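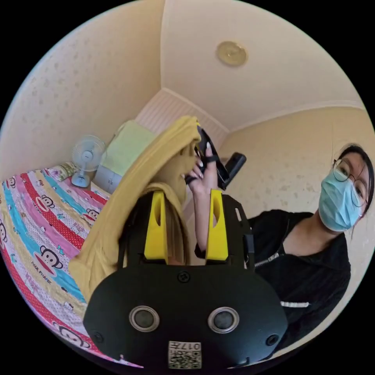 Bright yellow, with black.

When I moved to Fovcombe I was 39 years old and I believed that my English was finished, in the good sense. I had read novels in it. I had worked in it for a long time. Then I went to buy paint for the small bedroom and I discovered that I did not have the colours.

I had the school colours, of course. Red, blue, green, yellow, the ones which are on the wall of every classroom with a picture of an apple or a frog. The woman in the paint shop on Curkgate asked me what sort of green I wanted and I said "a normal green". She was very kind. She put a fan of paper strips in my hand and went to serve another customer, and I stood there and read the names. Sage, moss, olive, bottle, pea. I knew every one of these words as a thing. I did not know that I was allowed to use them as a colour.

In my first language we also do this, but with different things, and less often. We have a word for the brown of a certain bread. We have a word for a blue which old people use and young people find funny. When I translate these into English, my friends look at me politely. A blue is not a blue when you carry it over a border, and the dictionary does not help much, because it gives you the plain word and goes home.

So since that July I keep a notebook. The rule is that I may only write a colour when I have heard somebody say it aloud, in a normal conversation. Shop names do not count. I have 200 pages in the notebook and I am still in the first half of it, which shows how seldom people say a colour that is more exact than "dark blue". My neighbour Lamisi Frimpong is my best source. She sews, and people who sew do not say "red". In one evening she gave me rust, brick, wine and oxblood, and when I said that for me the last two were the same she took two pieces of cloth out of a drawer and made me hold them next to the window. They were not the same. I was a little ashamed and then very pleased.

The greys were more difficult. English people seem to have a great love for grey and I think they see more of them than I do. Slate, ash, charcoal, dove, pewter. I had to look up pewter. My friend Océane Bergeron, who learned English later than me but speaks it faster, says she calls all of them "grey" and has never had a problem in her life. It is true that she has never had a problem. But she also painted her hall with a colour she had not looked at in daylight, and it came out lilac.

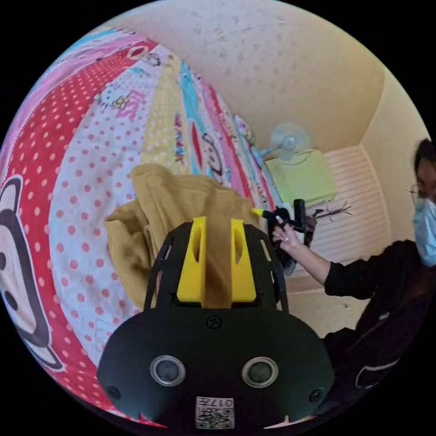

Mustard was the first colour word I used by myself without being afraid. I was on the telephone with the shop called Karard, about a blanket, and I heard myself say "the mustard one", and the man simply answered "yes, we have it". I put the telephone down and I was happy for the whole afternoon. Before that I would have said yellow, and it would have been wrong, or at least not enough. Look at the crumpled cloth on the bedding in this last photo and at the two upright fingers which are pinching a fold of it. My old school English would call both of them yellow and stop there. But the fingers are the yellow of the classroom wall, and the cloth is mustard, it has some brown in it and some evening. Now that I have the word I cannot see them as one colour any more, even when I try with my eyes half closed.

I asked myself if this is only a game for people with too much time. Perhaps a little. But I noticed that with the new words I also remember things better. I remember the door of the doctor's in Curkgate, because it is plum. I do not remember the door of the dentist at all. I am sure it has one.

There are still words which I avoid. Teal and turquoise I mix up every time. Beige I find unkind, people say it as an insult here. "Off-white" I refuse, it sounds like milk that has a problem. And there is one called taupe, which Lamisi pronounced for me slowly, two times, and afterwards she could not explain it. She said brown, then she said grey, then she said — well, like a mushroom, but not the top. I have written it exactly like this in the notebook.

The small bedroom became sage in the end. I bought too much, and the second tin is still under the stairs. If somebody in Fovcombe needs it, please write to me in the comments, I can bring it as far as the bus stop. And if you know a good word for the colour of the sea at Panganiban at six in the morning, when it is not blue yet, please write this also. I have left a line free for it.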